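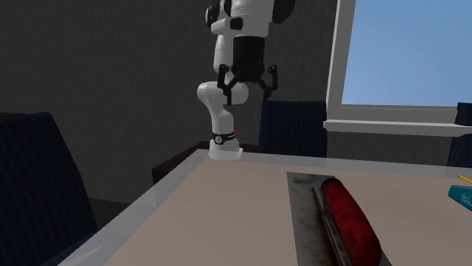

folta_dan
so for the roller pickup task in sim, how many demos before you even bother training? got 35 so far, all teleop, gripper always starts open up high. policy reaches fine then just hovers over the tray

eskild17
35 is nothing. we had 3,785 on our set before it stopped doing dumb stuff

Tayla Whitcombe
Disagree. I got a decent pickup policy from way fewer. Start pose matters more — if every episode begins in the same spot it memorizes the path. Move the tray, turn the roller, move the chairs too.

eskild17
chairs?? the arm never touches the chairs

Tayla Whitcombe
camera sees them tho. Mine latched onto a chair back in October, took me days to find it

folta_dan
ok chairs are easy, wall color too. what about bad grasps, keep or toss

bristance
toss. always

eskild17
nope keep the ones where you miss and then recover, that's prob why his hovers, never seen a second try. only toss the ones that end with no roller

bristance
recoverys taught ours to miss on purpose lol. filtered them, trained again, fine

folta_dan
great, two answers. will do up to 17 with a retry and train both ways — back when its done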